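Clarnitz Removable Armchair Covers
Section 4: Fitting, washing and refitting the cover

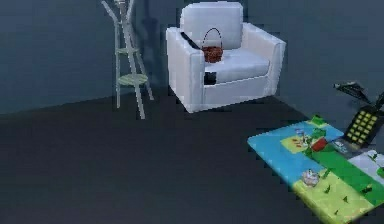

Tarmo Rimkutė writes that the seat piece should go on before the arm pieces, and that the old edition of this guide had the order wrong. With the arms fitted first he could not reach the back channel at all, and he had to take everything off again. The order is corrected in this edition, dated February 2, 2022.

4.1 Before you begin

The cover set for the Kesier armchair has four pieces: back, seat and two arms. Each piece has a small grey label sewn inside the hem. The letter L or R on the arm labels means left or right when you are sitting in the chair, and not when you stand in front of it. Many customers mix this up.

Take everything off the chair and vacuum the seat and the gap behind it. Crumbs and small hard things under the fabric will make a mark on it with time. If you have a pet, please use also a lint roller.

You will need:
The tuck tool (flat plastic, in the same bag as the labels)
A cool iron
A second person for step 3, if possible

Note: The set for the Wan armchair looks similar but the back piece is shorter by 34 mm. It will not close at the bottom on a Kesier chair. Check the label before you remove the tags, because we cannot take back a set without tags.

4.2 Fitting the cover

1. Lay all pieces flat on a clean bed or table for 20 minutes, so the folds from the packing can relax.

2. Put the seat piece over the cushion with the zipper to the back. Close the zipper fully and hide the slider under its small flap.

3. Pull the back piece down over the backrest from the top. One person holds the two upper corners in place and the other person pulls down evenly on both sides. Do not pull by the seam.

4. Push the loose fabric of the back piece into the channel behind the seat with the tuck tool. Start in the centre and work to the sides.

5. Put on the arm pieces, left first. The arm piece must cover the edge of the back piece, never the opposite way.

6. Fasten the hook tape under the front edge. Press each strip firmly for a few seconds.

7. Sit down on the chair, stand up again, and tuck any fabric which came out. It is normal that you repeat this two or three times in the first week.

Caution: Do not use a knife, a ruler or a screwdriver in place of the tuck tool. The lining inside the channel is thin and damage to it is not covered by the guarantee. Spare tuck tools can be ordered as part 109.

4.3 Washing

1. Close all zippers and cover the hook tape with the soft strips supplied. Open hook tape will catch the fabric and pull threads.

2. Turn each piece inside out.

3. Wash all four pieces together, even if only one is dirty. If you wash one piece alone the colour can become different from the others.

4. Use the gentle program, cold water, and a mild liquid soap without bleach. Do not use softener.

5. Hang to dry in the shade. Do not tumble dry. In December and other cold months, when drying is indoors, leave a window slightly open.

6. Iron on the inside with the cool setting while the fabric is still a little damp.

Caution: The cover can shrink if it is washed in hot water. A piece that shrank cannot be stretched back to its size.

Note: For fresh spots, dab with a white cloth and plain water, from the outside of the spot to its centre. Do not rub. Coffee and red wine should be treated within 10 minutes if you can manage it.

4.4 Refitting after the wash

Follow the steps in 4.2 again from step 2. The fabric will feel tighter than before, and this is correct. It becomes softer after some days of use. If the zipper of the seat piece does not want to close, take the cushion out, fold it lightly in the middle and slide it in again with the fold to the front. Do not force the slider.

The Sasel footstool cover can go in the same wash if it has the same colour. For fitting it, see Section 5.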